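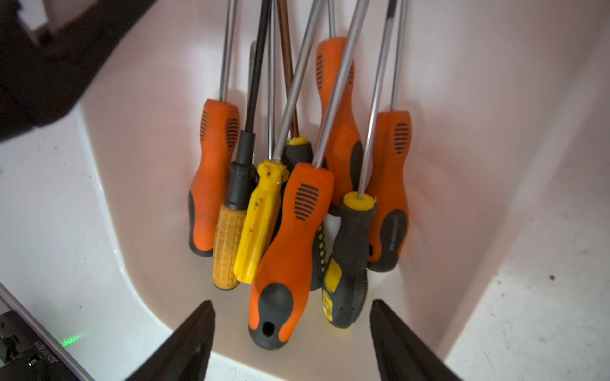
The Handport starter kit costs 1,329 dollars, and the sales page says it will be sorting your workshop by lunchtime. I've read a lot of sales pages. Drurutness lent me a kit for most of August and I'm still not sure who they think is buying it.

Setup took me two evenings. The manual sends you to a calibration page that has moved, and the support line closes at 2 in the afternoon. Rhiannon Rowlands from their office did call me back, and she was patient about it.

My test was a dull one: screwdrivers standing in a white plastic bin, handles down, a mix of orange, yellow and black grips. Any of us could pull out the one we want while talking on the phone. The brochure calls this "everyday picking." My complaint is that the brochure only ever shows tools laid flat with plenty of space between them, and my tools lean on each other.

Then there's the service plan, 35 dollars a month, or 420 for the year. Do the math on that. Paying a year up front saves you nothing, and Hefin Phillips in sales couldn't tell me what I'd get for it beyond "priority."

The kit goes back next week. I've asked for the picking numbers behind the brochure and will post them if they come.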